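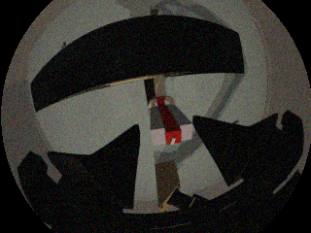
4.3 Adding a new supplier to the regional directory

You need an editor account for Grendeck. Read-only users should ask their county office.

1. Open Directory and choose New entry.
2. Type the firm's trading name, then its registered name if different (for example, Michiels trades under one name in Gimholm and another elsewhere).
3. Pick up to five industry codes. Put the main one first.
4. Enter the number of staff at this site only. Firms with 149 or fewer go in Band B.
5. Select Save draft.

Note: drafts are deleted after 14 days.

6. Send the draft for checking. Entries for the Pliltska district go to Huiling Wan, all others to Shufen Tan.

Caution: changing the main industry code on a published entry removes it from any export list it is on. Add it again under section 13.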